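Washing Stuffed Toys Without Wrecking the Fill

8/9/24

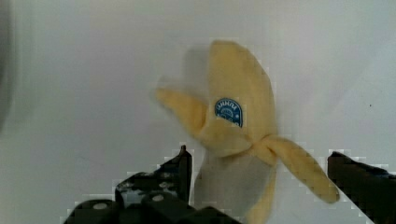 Plush banana, half peeled, with the blue label still on.

I have been washing secondhand plush for my sister Hortensia's stall for two years now, and my notes were spread over three notebooks and the back of a Wollgate catalog. These are the parts I still use.

Identify the fill first. Squeeze the toy at its thickest point and let go. Polyester fiberfill comes back slowly and evenly. Shredded foam comes back fast and feels lumpy. Pellets move under the thumb and can be heard. Wood wool crunches, and anything that crunches does not go in water. I brush those and leave it there.

The care tag is useful when present. On older toys it has usually been snipped off, leaving a stub in the seam. If the stub is all you have, treat the toy as hand wash only.

Next, check the seams. Pull gently to either side of each one. A gap that looks harmless when dry will open in the machine and let fill into the drum, and then you are cleaning the pump filter. I close gaps with a ladder stitch in doubled polyester thread. Cotton thread shrinks a little and puckers the fabric.

Stickers and hang labels come off before washing. Paper ones turn to pulp. Vinyl ones hold on but leave an adhesive ring that collects lint. A hair dryer on low for a minute loosens most of them. For the residue I use a drop of dish soap on a damp cloth, worked along the pile. Alcohol works faster but took the color out of a green frog of mine, so I test it on the underside or skip it.

Machine settings, for fiberfill toys with sound seams:

Cold water, delicate cycle.
Zippered mesh bag, one toy per bag.
Two bath towels of a similar color to balance the drum.
Half the usual detergent. Liquid only.
Extra rinse on.
Spin at 400. I have used 600 on small toys with no trouble, but on large ones it pushes the fill to one side and it stays there.

My machine is a Kevura with a dial, and the dial does not go lower than 400. If yours offers no spin, you will be dealing with a very heavy wet bear. Roll it in a towel and kneel on it.

Hand washing takes longer and is what I do for anything with glued eyes, printed faces or long pile. Fill a basin with cool water, add a teaspoon of detergent, push the toy under and press it flat repeatedly. Do not wring. The water will be gray. Change it and repeat until it stays clear, which for a toy that has lived on a floor can be five changes. Long thin parts such as tails, ears and flaps get pressed toward the tip, because the fill in them is packed by hand at the factory and it does not redistribute well once it bunches toward the body.

Drying is where most of the failures happen. The outside feels dry a full day before the core is. A toy that is put away at that stage will smell by the end of the week, and the smell does not wash out easily. I weigh each one on a kitchen scale before washing and write the number down. When it is back to that number, it is dry. The last rabbit I did weighed 136 grams before and took three days to return to it, in front of a fan, turned morning and night.

I don't use the tumble dryer with heat. Synthetic pile is a thermoplastic, and the tips of the fibers start to deform well before anything looks melted. The result is a matted, slightly crisp surface that cannot be brushed out. Air-only tumbling is fine. Put the toy in near the end, when it is already mostly dry, with a couple of clean tennis balls.

Brush while still slightly damp. A pet slicker brush is too harsh for short velvety pile and will pull it. I use a soft nail brush for those and keep the slicker for shag. Work in one direction, then against it, then finish in the first direction.

If the fill is past saving, open the back seam, take it all out, wash the empty skin and restuff. Loose fiberfill is cheap. I have tried Poserov and Hrubý, and the Hrubý is springier but sheds more while you handle it. Tear it into small tufts first. Big handfuls make lumps.

Jhosep asked whether freezing a toy does anything about dust mites. It kills them if the freezer is cold enough and the toy stays in long enough, but the dead mites and their droppings are still in there, so it needs a wash afterward anyway. We had 40 toys come in as one lot last December and I froze none of them. The freezer was full of soup.

Next post will be on replacing safety eyes, once the washers I ordered arrive.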